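Febrero con las pinzas en la mano

Llevo 2 semanas grabando demostraciones para Birbridge y ya se me ha pasado la torpeza de los primeros días. El trabajo consiste en hacer una tarea doméstica con una pinza en cada mano, despacio, para que luego el robot la aprenda. Doblar un paño, mover un vaso, cerrar una caja. Cada toma dura 15 segundos si sale bien.

El objetivo del mes son 2000 tomas entre todos. A mí me tocan 200 de la tarea del paño, la peor, porque la tela se escurre si no la coges por la esquina.

Antes probé el control remoto con Standomix. Se ve todo por una pantalla y el brazo va con retraso. Con la pinza en la mano notas el peso y corriges en el momento, aunque acabas con la muñeca cargada.

Trabajamos en una sala grande con ventanales, cada uno a lo suyo. Las pinzas son de dos dedos, con almohadillas rugosas por dentro, y la otra lleva encima un cubo blanco con un marcador negro.

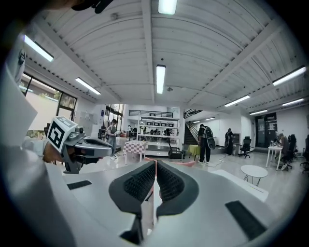 Lo que me falta

Repetir las tomas del vaso y aprender a no girar tanto la muñeca izquierda. En marzo empezamos con Gisidberg.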